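Section 7: Loading, Running and Opening the Washer

You've got the machine level and the hoses on, so now comes the good part – clean clothes! This section takes you through an ordinary wash in the Sturnine laundry room, from sorting to hanging out. Read it through once before your first load and you'll have the whole routine in your head by the second.

Sorting and loading

1. Sort by colour first, then by weight. Towels and jeans wash beautifully together, but a light shirt thrown in with them comes out looking like it slept rough.

2. Empty every pocket. Marleny Llanos keeps a jar on the shelf for stray coins and buttons, so please use it.

3. Do up zips and hooks, and turn dark clothing inside out. Anything with straps or wires goes in a mesh bag.

4. Load loosely. Leave a hand's width between the clothes and the top of the drum, and you'll be amazed how much better everything rinses.

5. Run a finger along the rubber seal to make sure no sock or sleeve is caught in it, then push the door shut until it clicks.

Note: One bulky item on its own, such as a bath mat, can throw the spin off balance. Add a couple of towels to keep it company.

Detergent

6. Use a low-suds detergent made for front loaders. Two level scoops of the Drellska powder suit a full load, and one is plenty for a half load.

7. Put softener in its own compartment and stop at the fill line. Skip it altogether for towels – they stay fluffier and dry you properly.

Choosing a program

8. Everyday cotton does very well on a cool wash. Save the hot wash for bedding, tea towels and anything a sick person has been wearing.

9. Press start and listen for the water. If it hasn't begun to fill after a minute or two, check that the tap behind the machine is fully open.
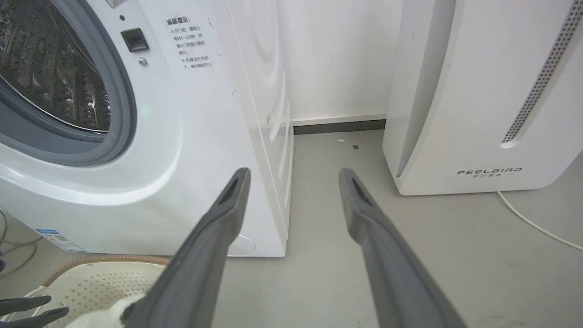
Opening the door at the end of a wash takes a little patience, and it's the step most newcomers get wrong. Wait until the drum has stopped completely and the program has finished. The notice on the front, to the right of the latch, is in Chinese: it asks you to wait patiently for 1-2 minutes before opening and to check that the door lock icon has gone out. Its second line says not to force the door while the machine is running. Percy Yupanqui has copied both lines in English and Spanish onto the card by the light switch, so visitors can follow along too.

Caution: If the door still won't open after the lock icon goes out, switch the machine off at the wall, wait a few minutes and try again. Never lever it with a spoon or screwdriver.

Caution: If you can see water behind the glass, leave the door closed and run a drain and spin program first.

After each load

Take the washing out promptly and give each piece a good shake before it goes on the rack. It saves so much ironing! Wipe the fold of the rubber seal with a dry cloth, paying attention to the bottom where lint gathers, and leave the door ajar so air can get in.

On Thursday evenings, pull out the detergent drawer and rinse it under the warm tap. An old toothbrush is perfect for the corners.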